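4/25/23

Up at half past six, which is late for me now. Rain on and off until lunch. I rang the allotment office about the water butt and was told again that somebody would ring back.

Spent most of the morning on the family tree. Afia Ankrah sent over the letters she found in her mother's trunk, 3 bundles tied with tape, and I have got through the first. Most are from Uncle Tetteh when he was clerking at Mahama. He writes a lot about the price of things. In one he says he paid 200 for a bicycle and was sorry for it within the month. He doesn't say what was wrong with it. The dates are a mess, as he often put only the month, so I am sorting them by the ink and by which landlord he is complaining about.

One letter dated October mentions a sister called Augustina. We have no Augustina in that generation. She could be a cousin, or a friend from church that he called sister. I have written to Nnamdi Lawal, who has the parish lists, and asked him to look.

Stopped at one to eat. Leftover soup, and the bread is nearly finished.
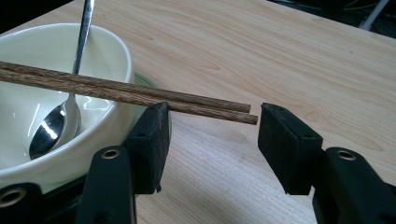

Cream bowl and spoon, with the green saucer underneath.

In the afternoon I walked down to Varnumden to post the forms and pay the man for the gutters. 475 in the end, more than he said at first, but he has done the back as well and I didn't argue. The post office queue was out of the door. Came home by the canal - the path has been mended at last, though they have left the old fence lying in the nettles.

Ekow rang at 5. He has the job at Sketard and starts after the holiday. He sounded pleased but worried about the drive. I told him to try it once at the proper time of the morning before he decides anything. He wants the blue suitcase back, so I must get it down from the loft.

Typed up four letters after supper. My eyes are tired. Need stamps, lamp oil and a new ribbon of tape for the bundles.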